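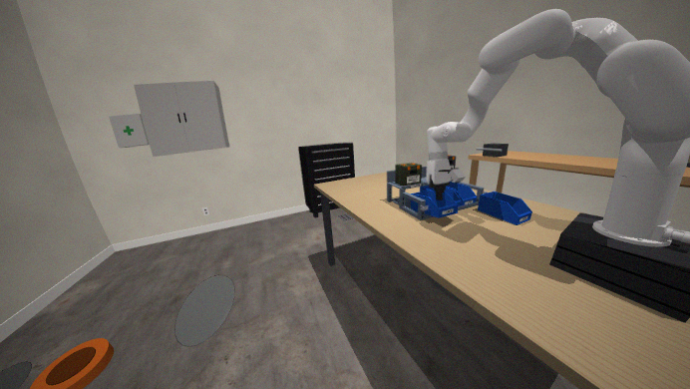
Oiled worktop feels sticky after many days, should I start again?

Asked by Signe Fagerlund in Wood and Finishes

Hello all. I have a long worktop of solid beech in the room where I repair and sew bags. Last month I sanded it by hand, first with a coarse paper and then with a finer one, and it became very smooth and light. I was happy with it. Then I put on a hardwax oil which my neighbour gave me. The tin had no lid label any more, only a sticker from the shop Plumard, so I could not read the instructions properly.

I put the first coat in the evening with a wide brush. I thought the wood would drink a lot, so I was generous. Next morning it looked nearly dry and I put a second coat, also with the brush. I did not wipe anything away, I did not know that one must do so.

Now it is nine days later and the surface is still sticky. It is not wet, nothing comes on the finger, but if I lay down a sheet of paper and leave it there, the paper holds on and makes a small sound when I lift it. Near the window it is better. Close to the wall it is worst, and there is also a shiny patch with a sort of wrinkled skin. The smell is still there too, especially when I come in at seven in the morning and the door has been closed all night.

I have read in one place that I should only wait, and in another place that I must sand everything back to bare wood. I would be very glad not to sand again, it took me a whole weekend and my shoulder did not like it. Can I save this surface? And is it dangerous to put fabric on it at this stage? I have an order of canvas which I should cut before the end of August.

Thank you in advance, and sorry for my long explanation.

Anjani Lau
Member, Wood and Finishes

Dear Signe, I think you can save it, at least the largest part. I had the same trouble with a kitchen top in my first flat, so you are in good company.

What has happened is that there is too much oil lying on top of the wood. Hardwax oil needs to go in very thin. The wood takes what it can take in the first quarter of an hour, and the rest should be wiped off with a cloth. When the rest stays, it dries from the top and makes a skin, and under the skin it stays soft for a very long time. Your wrinkled patch is exactly this. The second coat was put on before the first one had hardened, and this has made it slower again.

I would do it in this way.

First open the window and let the air move through the room for two full days. Warm air is good, but moving air is more important. If you have a fan, let it blow across the top and not straight down on it.

After that, take the worst patch near the wall. Scrape the wrinkled skin away with a plastic scraper or an old bank card. Do not use sandpaper there yet, the paper will fill up with gum after three strokes and you will only become angry.

Then take white spirit on a cotton cloth and rub the whole top, one arm's length at a time. Rub along the grain. Change to a clean part of the cloth often. You will see the cloth turn yellow, this is the oil which should not be there. Wear gloves and keep the window open. When the cloth stays clean, go to the next part. On the shiny patch you will probably need to do it more than once.

Let it dry overnight. If it feels dull and dry the next day, you are nearly finished. Rub it lightly with a fine white pad, the kind without any metal in it, and wipe off the dust. If some places look thirsty, put a very small amount of oil on a cloth -- one spoon is enough for a surface as big as a door -- and rub it in until it almost disappears. Wait a quarter of an hour and wipe it again with a dry cloth, even if you think there is nothing to wipe.

Please be careful with the cloths. Cloths with oil in them can become hot by themselves and start a fire when they lie crumpled in a bin. Put them in a bucket of water, or hang them flat outside until they are stiff.

About the canvas, I would wait. An oil which is not hard can leave a mark on light fabric, and you will not get it out. Dry to the touch and hard all through are two different matters. If the order cannot wait, lay brown paper on the top and tape it at the edges underneath, and take it away every evening so that the air comes to the wood.

Ismail
New member

just sand it. 100 grit with a machine, done in one afternoon. i never had luck with oils, now i use only varnish

Anjani Lau

A machine will be quick, that is true, but on soft oil the discs clog terribly and the heat makes the gum worse. I would keep it as the second plan. If you come to it, Signe, clean with the white spirit first in any case and let it dry well, and borrow a machine so that your shoulder is spared. Varnish is also possible, but not on top of this oil, it will not hold.

Signe Fagerlund

Thank you both. I did the cleaning yesterday and this morning with white spirit. The part near the window is already dry and has a nice dull look. The patch at the wall needed three rounds and it is now a little paler than the rest, but I can live with it, the thread boxes stand there anyway. I have put the cloths in a bucket in the yard.

One more small thing. The colour is more even now, but I can see two brush marks across the grain at the left end. Will they go away with the white pad, or do I need fine paper for this?

Anjani Lau

Try the pad first, along the grain and with light pressure. If you can still feel the marks with a fingernail after that, take a piece of 300 paper and do only the marks, then a drop of oil on the cloth over the same place.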